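Ticket 283: Weed survey app dropping sites on sync
Status: Open
Opened: 1 May 2026

Crews on Stotberg Lake logged 29 milfoil sites offline. After syncing at the Bekholm launch, only 18 showed on the Prikside map. The rest are still on the tablet, marked "pending".

Tried so far:
- Restarted tablet, no change
- Re-synced over office wifi, six more came through
- Cleared the map cache, no change

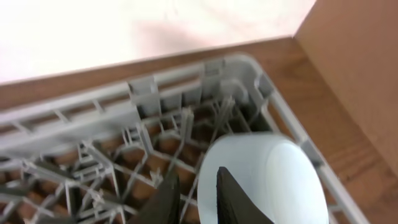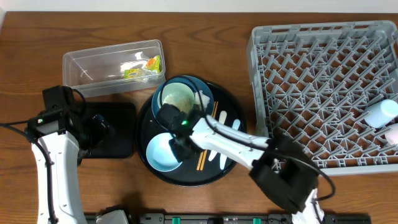 Grey dish rack on the wood tabletop, both photos.

Remaining sites all have a plant colour note longer than the field allows. Shortened one and it uploaded. Kazemi support has been asked to raise the limit. Please don't reinstall the app until the pending sites are exported.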